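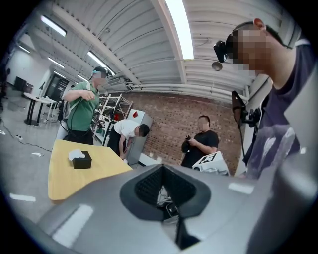

Second bench, April.

Worked on the Bromeck ingest database from half past eight. The job was the event table, which has one partition per device and has been growing without limit since we moved it over from the old server. The read latency on the busiest devices was bad enough last week that the nightly export to Vitville timed out twice.

First thing was to get real partition sizes. I ran the histogram on all three nodes. The median partition is small and causes no trouble. The top one per cent is the problem: the largest holds well over a year of events for a single device and compaction logs a warning each time it touches it. The old design note says "partition by device_id, cluster by event_time descending", and gives no upper bound on rows. I wrote that note, so no complaints to send anywhere.

Options considered before lunch:

Bucket by calendar month. Simple to explain, and the export already asks for a month at a time. Uneven, though. A quiet device writes a handful of rows in a month and a noisy one writes far too many.

Bucket by day. Even enough for the noisy devices, but the dashboard's "last 200 events" query would have to walk back through a lot of empty days for the quiet ones. Tried this on the test cluster with a device that had been silent since winter. The client issued 102 separate reads before it gave back a full page. Ruled out.

Bucket by a counter, rolling over at a fixed number of rows. Needs a read before each write, or a coordinator. Ruled out without testing.

Settled on month buckets plus a small shard number, where the shard is a hash of the event id modulo a per-device value. Quiet devices get a value of one and so behave exactly as plain month buckets. Noisy ones get four or eight. The per-device value sits in its own lookup table, and the writers cache it at start-up. Changing it for a device only takes effect at the next month boundary, otherwise a reader will look in too few shards and miss rows. Wrote that rule at the top of the schema file in capitals.

Cost: reads for sharded devices now fan out and the client has to merge by time. The merge is a few lines. I checked it against the old table for one noisy device and got the same rows in the same order, apart from pairs with identical timestamps. Those were in arbitrary order before as well, as far as I can tell. Added event id as a second clustering column so the order is at least stable from now on. It also stops two events in the same millisecond from overwriting each other, which I had not thought about when I drew up the first version. No idea how many we have lost that way. Must look at the raw files and compare.

Afternoon went on the backfill script. It pages through the old table with a fetch size of 1000 and writes to the new one with the original write timestamps kept, so a second run does no harm. Tried a fetch size of 4000 and one of the nodes started dropping reads, so put it back. Did not use batches. The rows in a page go to different partitions and batching them would only load the coordinator.

Started the backfill on the Cledau copy at ten past four. Kaewmanee is next if the row counts match. The live cluster waits until both have gone through a full repair.

Left over:

The dashboard still reads the old table. Switch it by config flag, one site at a time.

Expiry. The old table has none. Proposed thirteen months on the new one, and have asked whether the reporting side needs longer. If they do, they can have a summary table with one row per device per day.

The export job assumes a single partition per device in its retry logic. If one shard fails it will retry the lot. Slow but correct, so leave it for now.

Log checked at six, backfill still running, no dropped reads. Disk on node two is higher than I would like. Clear the old snapshots in the morning before doing anything else.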